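Open Day at Teltura: Picking Mixed Containers with Two Fingers

An interview with Florencia Lagos, who leads the handling group at Teltura
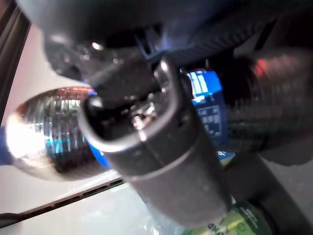

Most of the visitors who came through the Teltura workshop in May wanted to know how fast the cell runs. Florencia Lagos would have preferred a different question. "Cycle time is the number people write down," she said. "I would start with what happens when the first grasp is bad. A cell that picks quickly and recovers slowly is a slow cell."

The open day ran from 10 in the morning until late afternoon. The demonstration cell handles mixed household containers, mainly cans and bottles, presented lying down and in no particular order. The robot picks one item at a time and transfers it to an outfeed lane. Lagos and her colleague Hoi-yan Ho, who wrote most of the grasp planning software, took turns at the console and answered questions between runs.

I asked Lagos why the group works with cylinders, given that they are usually treated as an easy shape.

"A single cylinder standing upright is easy," she said. "Lying down, it has one axis you can grip across and one you mostly can't, and it rolls if you touch it off center. Put several of them together and they move each other. Then there is the surface. Bare metal reflects whatever is above it, including the gripper. The depth data has holes in it exactly where you want to place a finger."

The group's answer has been to rely less on the overhead view. A fixed camera proposes a grasp, and a small camera at the wrist takes over for the final approach. Ho described the handoff as the part of the system that took longest to get right.

"The overhead camera is calibrated once and stays put," Ho said. "The wrist camera moves with the arm, it is very close to the items, and the fingers block part of its view. You have to accept that. We mask the finger out and work with what remains on either side of it."

Motion blur was the other difficulty. An early version of the controller waited for the arm to settle before each wrist image. The current version takes images during the approach and discards the ones that fail a sharpness check. According to Ho, the check is crude and she has not found a reason to replace it.

For the open day the group published the results of its last internal test on a board next to the cell. The test consisted of 1,513 pick attempts. Of these, 1,209 succeeded on the first grasp. I pointed out to Lagos that this leaves a good many failures, and that exhibitors do not normally print them in large type.

"We print them so that we get asked about them," she said. "Most of those are items that shifted while the fingers were closing. The gripper notices, opens, backs off, and the wrist camera looks again. What I want to improve is the share that need a third try."

The gripper software distinguishes 9 failure types. Slip during lift, contact with a neighboring item and closing on nothing are the common ones. The others are rare enough that Damián Daza, the technician responsible for the cell, logs them by hand with a note. He keeps the notes in the same file as the maintenance records, an arrangement Ho would like to change and Daza would not.

"If a finger pad is worn, you see it in the slip count before you see it on the pad," Daza said. "So for me it is maintenance data. I want both on one page."

Daza also spent part of the day explaining finger geometry to visitors from packaging firms. The fingers are deliberately plain. The group tried a more aggressive profile last year, with teeth along the inner face, and went back after it marked printed labels. A softer pad held the labels well but collected dust and lost grip over a shift. The present design is a compromise, and Daza was open about its limits. Very narrow bottles are a problem, as are items pushed up against a wall – the finger needs clearance on both sides, and the planner will sometimes choose to nudge an item inward first.

Oriana Godoy, visiting from the logistics firm Galli, asked whether the system reads labels. It does not. Lagos explained that the wrist camera sees print at close range and often at an angle, and that a partial view of a label is a poor basis for a sorting decision.

"We get color and we get fragments," she said. "You could train on that and it would be right much of the time. For a product I would put a proper scanner over the outfeed lane, where the item is alone and properly lit. Picking and identifying are separate jobs and I would keep them on separate sensors."

Godoy's second question was about training data. The current grasp model was built from 1,044 recorded picks, all made by an operator driving the arm remotely. Ho said she would trade many of those recordings for a smaller set containing more crowded arrangements. Operators tend to pick the easy item first, so the hard cases are underrepresented unless someone is told to go looking for them. The next recording round will use fixed starting layouts for this reason.

There was some discussion of price, which Lagos declined to join. Teltura does not sell the cell. A version of the regrasp routine is being prepared for license under the name Zindach, and an integrator is evaluating it. She would say only that the interface will be documented and that the failure codes will be exposed to the customer.

Toward the end of the afternoon I asked what she would change before the next open day. She named the lighting. The overhead lamps produce glare on bare cans, and the group has been compensating in software for something a diffuser would reduce. Daza has already ordered one. Ho wants the old lamps kept on a switch so that the two conditions can be compared with the same items.

"Fine," Lagos said. "But label the switch."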